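Chapter 7
Showing the Task: Teaching by Hand and by Remote Control

In the chapters before this one, we wrote the movements of the robot ourselves. We gave it positions, speeds and conditions, and the robot followed them. For a machine that puts the same lid on the same jar, this way of working is still the best one. But the reader who tried the exercise with the folded towel in Chapter 6 has already met its limits. The towel never lies twice in the same shape, and the list of conditions grows until no person can read it.

In this chapter we take another road. We do the task ourselves, we record how we did it, and we let the robot learn from the recording. One complete recording, from the first movement to the last, is called a demonstration. A set of demonstrations of the same task is called a task set. These two words will be used in this sense until the end of the book.

7.1 Three ways to show

The oldest way is to take the robot arm and move it with your own hands. The motors are made soft, the teacher pushes the arm along the path, and the joint angles are stored. It is easy to understand and needs no extra device. However, a heavy arm makes the teacher tired, and tired teachers make slow and uneven movements. It is also difficult to move two arms at once in this manner.

The second way is remote control. The teacher holds a controller, or moves a small copy of the arm, and the real robot repeats the movement at a distance. Everything that is recorded was really done by the robot, so we know that the robot can reach these positions. The price is that the teacher does not feel the object. In our course at Turkgate, students who could peel an egg without thinking needed most of a morning before they could pick one up by remote control - and several eggs did not survive the lesson.

The third way leaves the robot out completely. The teacher holds a gripper in the hand, with a camera fixed to it, and does the task with this tool. Later the recorded path of the gripper is given to a robot that has the same fingers. The teacher can work at a kitchen table, on a bed or in a garden, and the movements stay close to natural ones. What we lose is the guarantee of reach. A human shoulder can go to places where the arm on the stand can not, and such demonstrations must be found and removed.

7.2 What makes a demonstration useful

A beginner often thinks that a good demonstration is a fast one. In the Nivatura task set, which we use in all exercises of this chapter, there are 632 demonstrations, and only 435 of them were kept for training. The rejected ones were seldom too slow. In most of them the teacher had changed the plan in the middle, or the object was hidden from the camera at the moment of the grasp.

Small round things are a good first subject. They roll, so the approach matters, and they are soft enough to forgive a grip which is a little too strong. With two grippers, one can hold a fruit while the other comes toward the next one, and the student learns early that each hand must wait for its turn.
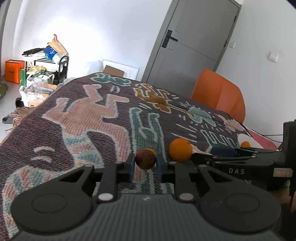
The grip itself should be closed in one movement and then held for a moment before lifting. If the fingers open and close several times, the robot will learn this hesitation together with the task. The same is true for the return path. Many students relax after the object is released and pull the tool back in a careless way, but the recording is still running, and the robot can not know which part we did not mean seriously.

Change the starting position between demonstrations, also when it feels unnecessary. Twenty recordings from the same spot teach less than 20 from different ones. Changing the cloth or the surface under the objects helps too, for reasons that will be treated in Section 7.5.

Before continuing, please read the safety notes in Appendix B, especially the part on soft motors.

Last updated: 30th January
© Bautista Textbooks. All rights reserved. | Contact | Back to top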